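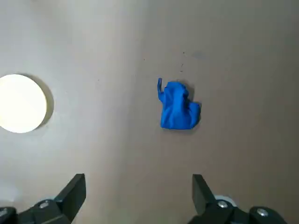 The case against the crumpled cloth
Yakubu Oyelaran
4 Nov 2018

A cloth left in a heap dries from the outside in. The outer folds lose their moisture to the room and the inner ones keep theirs, and the part that stays damp longest is also the part pressed hardest against the table. Anyone who has picked up yesterday's cloth and smelled it knows the result. My argument is that the way a cloth is put down matters more than what it is made of, how often it is replaced, or what is sprayed on the table before it is used. Most household advice has this the wrong way round.

Consider the geometry. A square cloth laid flat has two faces. Hung over a rail, both are open to the air and the only covered part is a narrow strip along the fold. Bunched up, the same cloth may expose a third of its surface, and the shape of the folds decides which third. The user has no control over this and usually no knowledge of it. The next time the cloth is picked up, whatever it collected last time may be facing outwards.

I kept notes on this at home from February onwards, without any claim to laboratory standards. I used plain cotton cloths of one size, wetted under the tap, wrung by hand and left in the same corner of the kitchen. Those hung over a rail were dry to the touch in 90 minutes. Those folded in quarters took most of the day. Those dropped in a heap still had a damp core the next morning, and I stopped recording the exact time after the first few as there seemed little point in getting up for it.

The usual objection is that a cloth in use has to be somewhere, and that somewhere is the table. I accept this. A person serving food or clearing plates doesn't walk to the rail between each wipe. But it is possible to put a cloth down in two ways while working, and one of them costs a second more. Fold it in half, then in half again, and there are eight faces available in turn, each of them known. Wipe with one, turn, wipe with the next. When the last is used the cloth goes in the wash. With a heap there is no sequence. The user grabs whatever is on top.

The second objection is that it makes no difference on a small table with little on it. I would say a small table is where the difference shows.

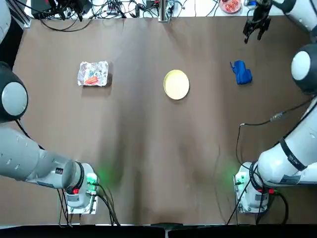 Food in foil, a plate waiting for it and a cloth make up a complete meal service in miniature, and the working order is easy to state. The food is unwrapped over the plate or close to it. The foil is folded inwards, with whatever is left on it trapped inside, and taken away. The cloth comes last. If the cloth is used before the foil has gone, it will be used again after, and by then it is carrying grease from the first pass to the second.

Distance matters as well. I keep the cloth on the opposite side of the plate from the food, so that neither hand crosses over the plate with a used cloth in it. At Skondesine, the canteen where I spent six years on the serving side, this was marked out on the counter in tape. New staff thought it fussy. The tape stayed, and the new staff stopped seeing it after a week, as one does.

Colour deserves a paragraph. Blue is a sensible choice for a table cloth of this sort, there being very little blue food. A carrot scrap or a smear of sauce shows up on it well enough when dry. A strong blue does hide water, however, and a cloth that looks the same wet and dry will be left lying longer than one that darkens obviously. Pale cloths give more warning and look dirty sooner, and I count both as advantages. The blue ones I bought under the Cadia name were perfectly good at wiping. I moved to undyed ones all the same, and keep the blue for the floor.

The table itself is the other half of the matter. A smooth brown top is forgiving to look at and less so to clean. Crumbs can be seen on it in side light and disappear when viewed from overhead, so the check after wiping should be made with the head lowered, looking across the surface towards the window. I do this in other people's houses too, and have been asked to stop.

Products sold to solve the problem mostly avoid it. The Ovix holder is a wire loop that stands beside the sink and takes one cloth, which it holds by the middle, so that the cloth hangs in a bunch. It is a heap with a stand. A length of dowel on two hooks does the job better and takes three cloths side by side without overlap.

I don't expect anyone to keep notes. The habit I would like to see is limited to two points: fold the cloth in quarters whenever it is set down during a meal, and hang it open when the meal is finished. The washing can stay as it is, every day or every second day according to use, on as hot a programme as the label allows. A cloth treated this way gets to the machine dry, and does not sit in the bottom of the basket making the rest of the load smell.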